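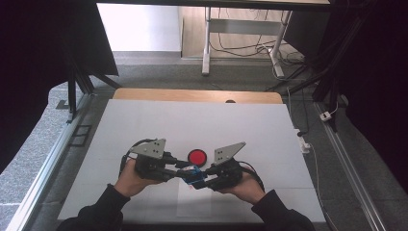

4. Setting up trend alerts

Skarnell can send you a message when a word or phrase starts spreading online. The sales page calls this "hearing it first." Treat that claim with some care. By the time a slang word trips an alert, plenty of people have been using it for weeks, and some of them are already sick of it.

Before you start, finish the account steps in section 3. Alerts won't run on a trial account, whatever the welcome screen suggests.

4.1 Create a watch list

1. Open Lists and choose New Watch List.
2. Type a name. Short names are easier to find later, as the menu cuts off long ones.
3. Add your words, one per line. The limit is 80 entries per list.
4. Under Language, pick every language you want covered. Do not use Auto. It guesses from the first few posts it sees, and it guesses badly with borrowed words.
5. Select Save.

Note: Spelling variants count as separate entries. If people are writing a word three ways, that takes up three lines. The Suggest Variants button will offer more, many of them useless - read them before you accept any.

4.2 Choose your sources

1. Open the list and go to the Sources tab.
2. Check the boxes for the feeds you want. Ornness covers short video captions and comments. Wutitz covers message boards.
3. Leave Reposts unchecked.
4. Select Apply and wait for the green mark.

Caution: With Reposts on, one popular joke can look like a national craze. A test list we ran on a single office nickname showed 274 mentions overnight. All but a handful were copies of the same post.

4.3 Set the alert level

1. Go to Alerts and drag the Heat slider to 70.
2. Set Minimum Authors to 208 or higher.
3. Pick a delivery time. Morning is the default.
4. Select Send Test.

The Heat score is a mix of speed, reach and something the settings page calls "mood." There is no published formula for mood. We suggest leaving its weight at zero until there is one.

If the test message doesn't arrive, look in your spam folder, then repeat step 3. Changing the delivery time seems to reset the mail queue.

4.4 Reading an alert

Each alert has a chart, a sample of posts and a box labeled Who Is Saying It. The box sorts people into groups such as "students" or "young workers." These groups are guessed from profile text, and people lie in their profiles, or joke, or leave them blank. Open the sample posts and read at least a page of them before you repeat any claim about a generation.

Note: Accented names are matched exactly. A watch on Stojanović will miss posts that spell it without the accent mark. Add both forms.

To pause a list, see section 5.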